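Search the archive Enter keywords Go

Tengate-users: Messages by thread

Subject: Re: [tengate-users] Pen still parented to the gripper after release, ticket 323
From: Hazel Yazzie

Print this message | E-mail this message

Arlo Schumacher wrote on Tuesday:

> Running the Achterberg household scenes under Neseck with the
> stock Jerken grasp module. After the open command the fingers
> reach full width, the joint readings agree, and the object
> doesn't leave. It follows the palm wherever the arm goes. The
> contact list for both fingers is empty while this is going on.
>
> First seen with the fountain pen. I assumed a bad collision mesh
> and swapped the pen for a plain cylinder. Same result. The
> scorer then marks the place step as passed, and that's the part
> I don't like.
>
> Is this a known thing, or have I got the solver settings wrong?
> Everything is at default apart from the control rate, which I
> raised to 200 Hz.

Your solver settings are fine. I can reproduce it on our build, and the control rate is what exposes it. Findings below, in the order I got to them. I have copied them into ticket 323.

1. State at the failure

The pen is upright with the nib against the rim of the palm. Both fingers are wide open and clear of it on either side. Finger joints report open, finger contacts report none, and the held-object field in Jerken still carries the pen's ID. The attachment constraint is present in the Neseck dump. If I delete the constraint by hand from the console the pen drops on the next step, so nothing else is supporting it.
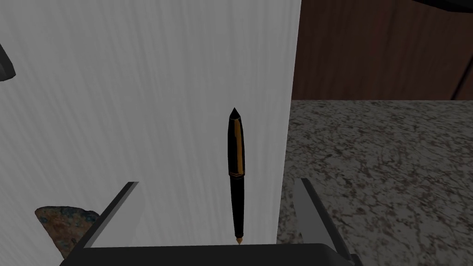

2. Control case, nothing grasped

To rule out the open command itself I ran the gripper with no object, facing the stone surface, and cycled it at the same rate. No constraint is created, none is left over, and the held-object field stays null throughout. The joint trace for the fingers is the same as in the failing run. So the actuator side is doing its job and the fault sits in the bookkeeping above it.

One thing to watch if you repeat this: reset the whole scene between runs. A soft reset moves the arms home and leaves the constraint table alone. I lost a morning to a "reproduction" that was a leftover from the run before. 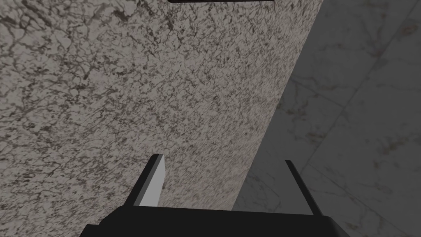 3. Cause

Jerken creates the attachment when both fingers have reported contact, and refreshes it every control tick while the grasp is closed. Release is a separate call that clears the held flag and queues the constraint for deletion. The deletion is processed on the physics thread. If a refresh has already been queued when release arrives, the refresh is handled second and builds the constraint again. By then the release call has returned success and nothing looks at it again.

At the default rate the refresh is nearly always processed before the next command can arrive. At 200 Hz the two queues overlap regularly. The held-object field gets rewritten by the late refresh, which explains why it disagrees with the command log.

There is supposed to be a watchdog for this. It compares finger contacts with the held-object field and raises a fault if they disagree for 50 ticks. In the version you have, the counter is zeroed by every refresh, including the refresh that caused the problem. It cannot fire.

4. Two-arm runs

I repeated the test in the bedroom scene with the left gripper closed on the flat gray device and the right one open and empty. The held-object record is one table shared by both arms, keyed by arm index, and I wanted to know whether a stale entry on one side could be read by the other. It can't. The entries are separate and the late refresh only touches its own arm.

The planner is a different story. It inflates the collision volume of any arm listed as holding something, and it takes that from the table. A stale entry therefore gives you an arm that plans as if loaded. The failure is conservative in free space, but in the other direction the object is excluded from collision checks against its own arm, and that exclusion persists for as long as the entry does.
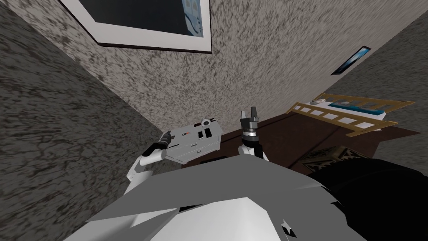

Does the fault need both arms to be active?

One arm is enough. A second active arm adds load to the command queue and makes the overlap more frequent, but the sequence is the same in either case.

5. Workaround

Until the patch is in, either of these:

 - set refresh_on_hold to false in the Jerken config. The
 attachment is then created once and never rebuilt. Heavy
 objects may creep in the grip over long moves.

 - after each release, wait 2 physics steps and call release
 again. Ugly, but the second call finds the queue empty.
 This is what I am using.

Dropping the rate back to default hides the fault and does not remove it. I would not rely on that for anything you intend to publish numbers from.

6. Scoring

The place check tests the object pose against the target region and the gripper command against "open". It never tests whether the object is free. I have written a replacement that also requires no constraint on the object and no held-object entry on either arm. Any place results you collected at the raised rate should be rescored with it – the logs contain everything needed, so no reruns.

Don't use position alone as your test for a free object in these scenes. The rust-colored prop near the pale wall is a case in point. It appears to float just off the wall with the gripper open and not touching it, and a pose check has no opinion about that one way or the other. Query the constraint table.
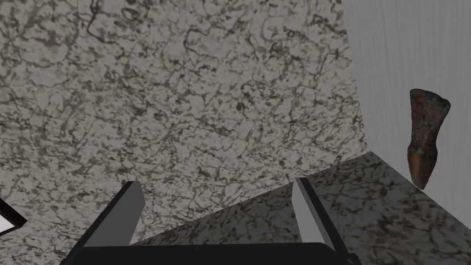 The table query is cheap. I measured no change in step time with it enabled on every tick, and I would leave it on permanently.

7. On hardware

Arlo, you mentioned off list that the same release path goes onto the bench arm in March. Please hold that. There is no attachment constraint on a real gripper, but the held-object field is the same field, and the Tengate interlock reads it when deciding whether a protective stop should keep the fingers clamped or let them go limp. With a stale entry it will clamp. An empty gripper closing at stop force with a hand near it is a pinch hazard, and the current risk sheet assumes it can't happen.

Required before that goes ahead, in my view:

 - watchdog counter no longer zeroed by refresh
 - interlock reads finger force directly, with the held-object
 field as a secondary input only
 - a release test at 200 Hz added to the bench acceptance list

The first is a one-line change and is on my branch. The second needs someone who knows the interlock code better than I do. If you can send me the command log from the cylinder run I'll check that the queue order matches mine; the pen log was truncated before the release.

Hazel

Print this message | E-mail this message

Previous message | Next message in thread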